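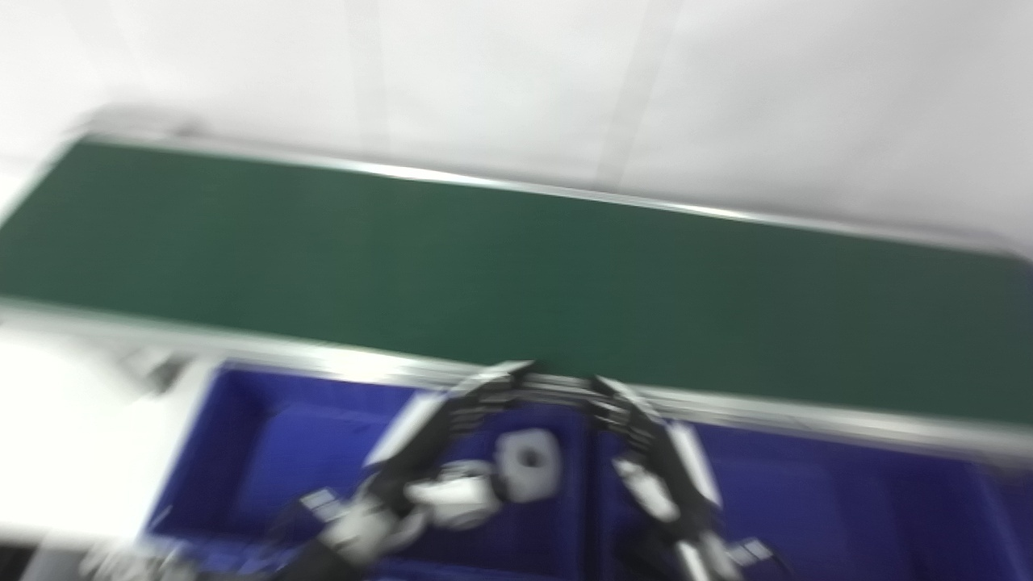 Conveyor sorting demonstrations are recorded examples of a robot moving parts between a belt and a bin, gathered so that a learning system can copy the motions. Each recording, usually called an episode, pairs camera views with the joint positions of the arms and hands. An operator steers the robot throughout.

Collection at Grerkau

The best known set is the Marulanda collection, begun in October 2024 at the Grerkau workshop under Hortensia Giraldo. It holds 1,267 episodes made with a pair of multi-fingered hands working over a divided bin beside a belt. Giraldo's notes say 700 of these passed review. The rules for passing were never published, and the rejected episodes were not released.

Criticism

Claims made for the collection have been broader than its contents. Project pages call it "general handling data," although every episode comes from one station with the same lighting. Aled Gough, who tried to repeat the training at Brinness, reported that fast hand movements left many head-camera views too blurred to show where the fingers met the part. He also objected that up to 100 episodes differed only in their start times.

Supporters reply that joint readings make up for poor views. No test with the camera views removed has been released, so the point remains open.

See also

Prilura
Teleoperation
Imitation learning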